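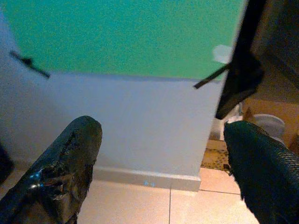
Two-Tone Walls and Wayfinding: Does the Paint Do Anything?
Student project report, Interior Environments studio
Annelies Postma and Mélanie Bélanger

Why we picked this

Our building was repainted before we enrolled. The corridors on the ground floor got a green-teal upper wall over a pale lower wall, with a light gray baseboard and the old beige-pink tile left in place. The handout from Korance, the firm that planned the color scheme, says the two-tone treatment "calms the corridor and guides the visitor." We wanted to know if there was any reason to believe that second part. Neither of us did going in, and the reader should keep that in mind.

What the handout claims

The handout makes two claims we could test. The first is that the line between the two colors pulls people along toward the stairs. The second is that the pale lower wall makes corners and pillars easier to notice. There is also a claim about mood, which we left alone because we had no fair way to measure it. We asked Korance what the claims were based on and were sent a second copy of the handout.

What we did

We wrote a short route task. A person starts at the side entrance and has to find the Plotine reading room, which is past the stairs and around a corner with a protruding block of wall. We ran it with 50 people who said they had never been in the building. Half went through the teal corridor. The other half went through the parallel corridor in the old wing, which is still one color from top to bottom. Both routes have the same number of turns. We timed them and wrote down every wrong turn and every stop.

Afterward each person filled out a one-page form. It asked what colors the walls were, what the floor was like, and what they had used to find their way.

All of the runs were done between classes in July, when the building is quiet. Mélanie walked behind with the stopwatch and Annelies waited at the reading room with the forms.

What we found

Not much. The two groups took close to the same time. The teal group was faster by 2 seconds on average, and the spread inside each group was far bigger than that. One person in the old wing stopped to answer a phone call and we kept the run in, which probably accounts for part of the gap.

On the form, 88 percent of all the people said they had used the signs. A few mentioned the stairs. Only one person in the teal group mentioned the wall color as something that helped, and she also told us she paints houses in the summer.

Memory for the colors was poor. People in the teal corridor often called the wall "blue" or "hospital green," and several left out the pale part completely. They did better with the floor. We think this is because they were looking down, and large tiles with visible grout lines give you something to look at. That is a guess.

The corner

We expected the second claim to fail too, and here we have to be more careful. Where the pale block ends, the wall has a sharp vertical edge with a darker space to the right of it. That contrast is easy to see even in low light. Nobody in the teal group cut the corner too close, and two or three people in the old wing did. But the old wing is also narrower at that point, so we can't say the paint was the cause. Meijer, who supervised the project, told us to drop the corner result. We left it in with this warning attached.

Problems with our own work

The corridors are not a true match. The lights in the old wing are older and yellower, and the signs there are smaller. Fifty people is a small group once it is cut in half. We knew which result we wanted, and the person holding the stopwatch knew it too. If we did it again we would have someone outside the project do the timing.

We also planned to tape paper over the signs and run the task again, to see whether the color line did any work when there was nothing else to go on. The building office said no because of fire rules. That would have been the better test.

Cost

The Grisunport paint for one corridor cost over 100 dollars more than the same amount in a single color, going by the price list we were given. The figure does not include the extra labor of getting a straight line between the two colors along the whole wall, which we were not able to find out.

What we would tell the building office

Keep the walls as they are, since they are already done. Don't extend the scheme to the old wing on the strength of the handout. If there is money for wayfinding in that wing, bigger signs should come first, and after that the lights.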